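4.2 Shared cups and private cups

In the first part of this section we described how the kitchens are divided between floors. We turn now to the drinking cups, which the residents mentioned in the diaries more often than any other object. The diaries from the three houses (Fundar, Floko and Ibrahim) contain 2981 entries, written by 60 residents. Every entry that names a cup, a mug or a glass was read twice by the same person, with a break of one month between the readings.

At Fundar the cups are kept in a closed cupboard above the sink. At Floko and Ibrahim they are kept in the open, on a mug tree with curved hooks around a central hub (Figure 1). The difference goes back to 2014, when Floko was opened and the cupboards were delivered too late for the first group of residents. They bought a stand as a temporary solution, and the house has used one ever since. Ibrahim took over the habit from Floko together with much of its written house rules.

Figure 1. White mug tree, without mugs.
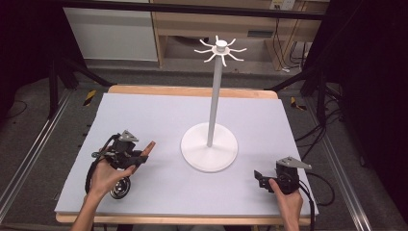
Residents of Fundar write mostly about cups that are missing. A typical entry says that a cup was left in a bedroom, or that somebody has taken it to work and not returned it. The writer seldom knows who has it. In a closed cupboard the loss is noticed late, usually in the morning when several people want coffee in the same moment, and the complaint is then directed to the whole floor. In the two other houses the entries are more often about one particular cup and one particular person. An early entry from Floko reads: "My blue one was used again and put back on the wrong side." For this writer there is a right side and a wrong side, although the house rules say nothing of the kind.

We first understood this as a sign that open storage makes the residents more possessive. The hooks are at equal distances around the hub, and none of them is marked. Still, many residents at Floko write about "my hook" after a few weeks in the house. Newcomers learn the places by mistake. They hang a cup where there is space and find it moved in the evening, and in most cases no word is spoken about it. The lower part of the stand, which is a round base with a slender pole (Figure 2), has its own use in the diaries. Teaspoons, tea bags and small notes are left on the base, and these things are treated as common property even by residents who are strict with their cups.

Figure 2. Base and lower pole of a stand.

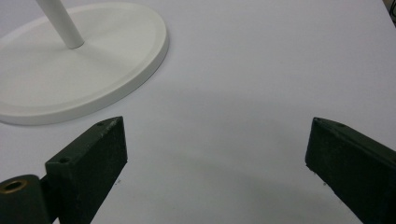 Archana Kandpal objected, after reading an early draft of this section, that the word "possessive" says more than the diaries can carry. In her view the residents are defending an order, and the cup is only the place where the order can be seen. She pointed to the entries where a resident moves somebody else's cup back to its usual hook, although the owner is away and would never know. We find this remark convincing. Such entries occur in both houses with open storage, and their tone is calm. One resident at Ibrahim writes that she "put everybody home" before going to bed.

For this reason we use the term "placed sharing" in the rest of the paper. By it we mean that an object may be used by everyone, but it has a place which belongs to one person. The term does not cover the situation at Fundar, where any cup may be put on any shelf.

It also does not cover the days when the stand is empty (Figure 3). At Floko this happens each time after the common dinner, when all the cups are in use or in the dishwasher. The places are then filled again by whoever unloads the machine, and the diaries show that this person is allowed to make errors which would not be accepted on other days.

Figure 3. Stand with all hooks free. 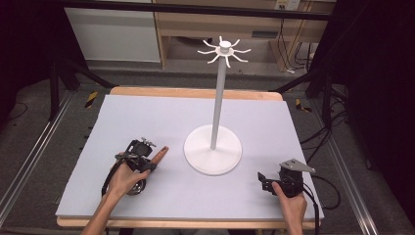 4.3 Guests and the limits of placed sharing

Guests are a difficulty for this system. They do not know the places and they stay too short to learn them. At Ibrahim the residents solved it in April by keeping guest cups on the windowsill, apart from the stand. At Floko no solution was agreed. There the guests are given a cup by the resident they are visiting, and it is nearly always that resident's own cup, so the host drinks from a glass. Several hosts write about this with some pride.

The same stand is described in other words when a resident moves out (Figure 4). The departing person takes the cup, and the hook stays free for a time.

Figure 4. Mug tree on its round base. 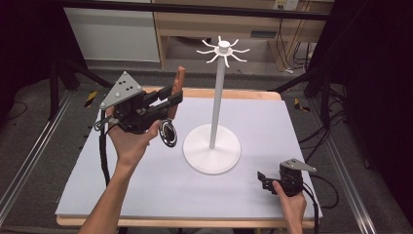
In the entries from Floko the free place is usually left alone until the new resident has arrived, even when there are more cups in the house than hooks. A former resident, who now lives in Flolgate, came back for a visit and noted that her hook had been given to a stranger. She added that the stranger had a nicer cup. We did not ask the residents about moving out in the interviews, and the material on this point is therefore limited to what they chose to write.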